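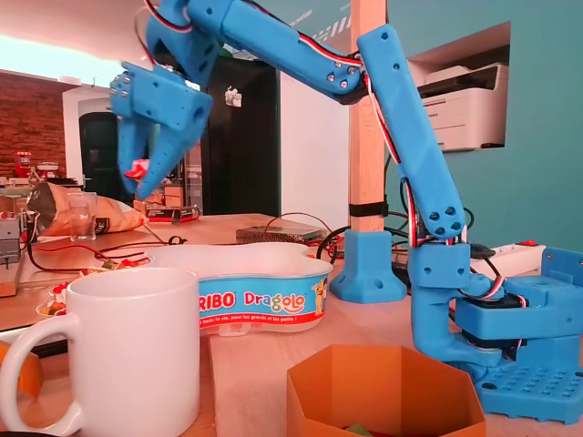

4. Recording a pick by hand

1. Torque off in Jirnora. Support the forearm first, it drops.
2. Move the arm to the tub by hand. Slow. Hold the wrist block, not the fingers.
3. Press R to record, close on one sweet, lift, press R agian.
4. Aim for 18 good takes. Bin the bad ones straight away.

CAUTION: keep fingers out of the elbow when torque comes back on.

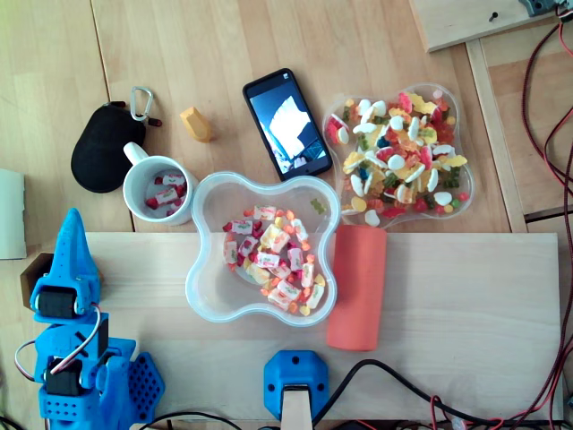 5. Remote control. Plug in the Torvik leader arm, wait for the light, match poses before you link. Start with one target and always the same one. With two lobed bowls out, as on our table, say which is the source in the task name, and clear any stray sweets beside them or they end up in the training data. Save every 200 frames.
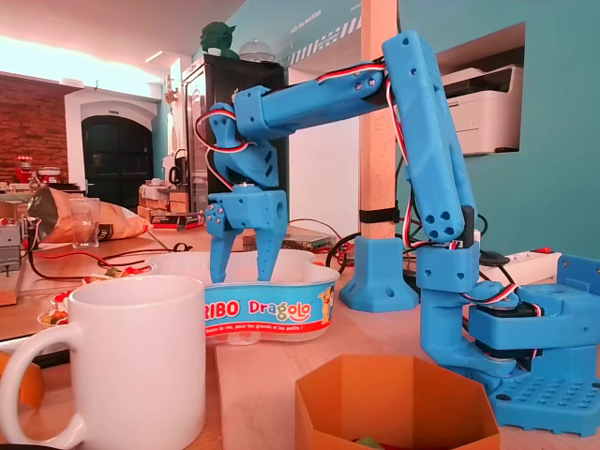

Abrehet Tekleab adds that takes made by remote replay smoother than ones by hand, and to redo step 1 if teh leader drifts.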